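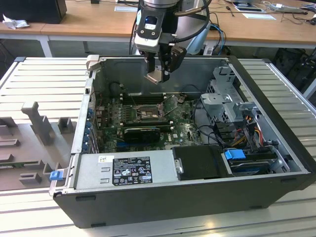

The teardown cell at Andira, arm inside the chassis, CPU socket open.

Home > Guides > Cell faults > Stalls and contact stops

How to recover from a contact stop over an open CPU socket

Sooner or later your arm will go down into a desktop tower, touch something it wasn't expecting, and stop dead with its fingers in the most delicate part of the machine. The controller will report this as fault 952, "unexpected contact", a phrase that covers everything from a brushed cable to a bent drive cage. We had our first on a Wednesday and handled it badly. The steps below are what we do now.

1. Leave the reset button alone. Our old Nestum controller treats a reset as permission to go home by the shortest route, and the shortest route out of a PC case is sideways through the drive cage. Press hold, then drop the cell to manual.

2. Look before you move anything. Check the fingers from the side and then on the wrist camera. The side view tells you how deep you are. The wrist view tells you what you are about to scrape. Either one on its own will lie to you with great confidence.

3. Find out what you're touching. In our case the plan had the fingers coming down on the edge of the processor, and the height had been taught on a different model of tower. The error was 3 mm. That is nothing at all in a car park and quite a lot in a socket.

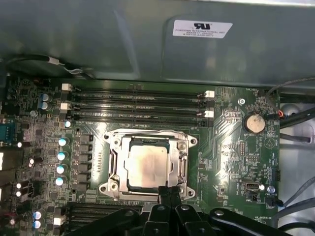 4. Back out straight up, in tool coordinates, at the slowest jog speed you have. Ours is 50 mm a minute, and you will have time to reflect on your career. Stop if the force reading climbs. Do not open the fingers on the way out unless you're sure they have room on both sides.

5. Check the lever and the pins. If there's a chip in the socket, see that it's sitting flat before anyone tries to lift it. If the socket is empty, get a torch and look across the pins at a low angle. Bent ones catch the light differently. Write the result on the job sheet, even if it's embarrassing.

6. Re-teach the height. Touch off on the case rim, then on the socket frame, and save both under the name of that tower model. "Tower_new_final" is already taken. Twice.

7. Lower the contact limit before you run again. Talukder, who made our gripper, shipped it at 400 on their own force scale, a setting that suits lifting power supplies. We wind it down for anything on the board and put it back afterwards, when we remember.

8. Run the first pass with no grip command and a hand on the stop. Keep the other hand out of the case. The arm is slow in manual, and people have still managed to be in its way.

If fault 952 comes back at the same spot, check that the tower hasn't shifted on the bench before blaming the software. Blame the software second.

Related guides
Releasing a jammed drive latch
Wrist camera calibration, the short version
Cable snags and how to route round them
Moving saved heights from Nestum to Otatia
What to do when the gripper won't let go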